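Plornasent Bench Safety Pack for Small Robot Arms

4 min read

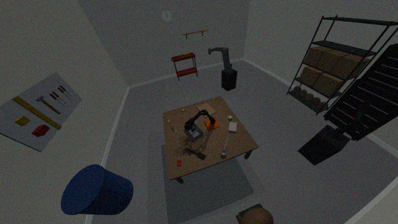

Simulated workshop, arm mounted mid-table with the gripper down beside an orange object.

I get asked a lot what the Plornasent pack is for, so let me just tell you how I use it. It's a virtual workshop plus a set of house rules for small arms that sit on a table, and you run the rules in simulation before you let anybody near the real bench. I wrote most of the rules with Zofia Ziółkowski back when we were both teaching the evening course at Zimbridge, and I still argue with her about half of them!

The sample room loads cluttered on purpose. There's a power drill lying on its side on the same tabletop as the arm, a red can at one corner, a clear bottle at another, and a big blue bucket tipped over on the floor. Your first job is to walk the checklist and flag what you'd move before powering up. I always start with the drill (a heavy thing inside an arm's reach bugs me more than a bottle does), then the floor, then whatever is left on the table. Look up too. The hammer and screwdrivers are hanging on the pegboard, and the rule we teach is that a tool goes back on its hook before the arm is enabled.

The reach rule is the one people push back on. We ask for a keep-out line at the arm's full stretch plus 76 mm, measured with the gripper open, and you stay behind it whenever the motors are live. Yes, it eats up table. Buy a bigger table - or use the speed-limited mode, which caps the tool at 9 cm per second and lets you work closer under supervision.

There's a second arm on a black pedestal by the back wall, and it gets its own zone and its own stop button in the paperwork. Please don't share one stop sheet between two arms. Oliwia Grabowska at Visadton tried merging them to save a page and the reviewer sent it straight back.

What you get:

The workshop room, with every loose item movable
The rule set as a printable document and as a scored checklist
600 shuffled clutter layouts
Blank risk assessment forms, one per arm
The Adamczyk label sheet for keep-out lines and stop buttons

It runs on a normal laptop. Loading takes roughly a minute on mine, which is old and cranky.

One thing to be clear on - this is good practice, and it doesn't replace the legal standards where you live. If your arm is going into a workplace, you still need a proper risk assessment by somebody qualified, and the filled-in forms make a decent starting point for that conversation. Teaching labs usually take the four-seat license. If you bought the December release, the new rule set is a free download from your account page, and your saved checklists will carry over.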